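Porkham Storage and Display Hall: Open Shelving

Posted Aug 26, 2021

The Porkham hall is maintained by Phelan for the storage and display of household goods. The open shelving was installed in May and replaced a set of closed cabinets that had served the building for 20 years. This page presents the new arrangement for the benefit of exhibitors, suppliers and members of the public who intend to visit.

The shelving was supplied by Skido and finished in white throughout, so that labels and small goods may be read easily from the aisle. Exhibitors are asked to leave space on either side of each item. A single bottle on a shelf is entirely acceptable — a crowded compartment is not.

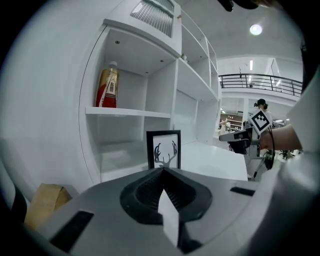

Framed prints and other decorative pieces may be placed on the tabletops in front of the shelving, provided that they stand without support and do not lean against the panels. Simple black and white subjects, such as the deer head print, have proved popular with visitors and are suited to the plain surroundings.

Bottled goods should be placed upright with the printed label facing outward. Labels in Chinese and other languages are welcome, and a translation may be lodged at the front desk on the standard form. Caps must be fully closed before an item is put on display.

Items may remain in a compartment for up to 3 months. At the end of that period the exhibitor should collect them or apply for an extension in writing. Uncollected goods are moved to the Huvis storeroom, where they are entered in the register under the number of the compartment from which they came.

The hall has 213 compartments available for assignment and received 4,000 visitors in the last full year of operation. Applications for space are considered in the order in which they arrive. Exhibitors who wish to use adjoining compartments should state this on the application — requests made after assignment cannot always be met.

Forms are available from the Phelan office at Porkham during opening hours.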